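Home | Papers | Code | People | Contact
Last updated: August
We use cookies to keep this site working. Accept | Settings

4.2 Grasping thin plastic sheets

OK, so sheets were the part of the project I figured we'd finish early, and they ended up eating most of the summer. A cup or a block has one shape. A plastic sheet has a new one every time you touch it, and our first policy (the plain Zisine baseline from Section 3) kept going for the nearest corner, even when that corner was flat against the surface and there was nothing to get a finger under.

What we changed is pretty simple. Before each grasp, Sodeo scores every visible fold by how far it seems to stand up from the surface, and the gripper goes for the best one. We don't ask for a clean edge. A messy bunch of material is fine, and I'd even say we like it, because bunched plastic gives the fingers more to squeeze! Figure 6 gives you an idea of the kind of hold I mean, with the sheet pinched into a narrow pleated band and a wide flap opening out past the fingertips.
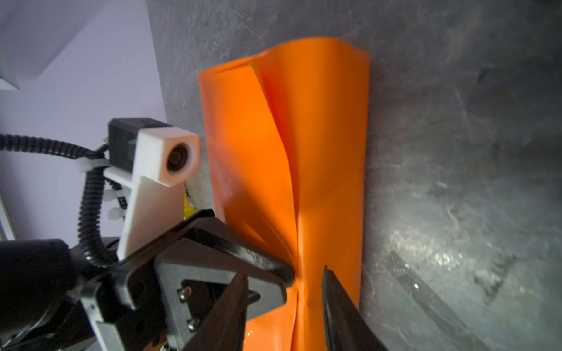
Figure 6. Wrist camera view of a pinch grasp on an orange plastic sheet.

Shiny material was the other headache. Glossy folds throw highlights, and so does a polished surface, and the scorer loves to mistake a bright streak for a raised ridge. We tried masking out anything too bright, but that also threw away a lot of real folds, so we dropped it and trained on the glare instead. The training set for this section has 700 grasps, and 158 of those were picked by hand for strong reflections (a very dull couple of afternoons, for the record).

On the held-out sheets, the baseline failed 11 times as often as the fold scorer. I wouldn't read too much into the exact ratio. Nearly all the baseline failures came from the corner problem, and a smarter baseline would close part of that gap. Bezerra, which plans over a full cloth mesh, did about as well as ours but took over 9 seconds per plan on the same machine. Timing details are in the Orow appendix.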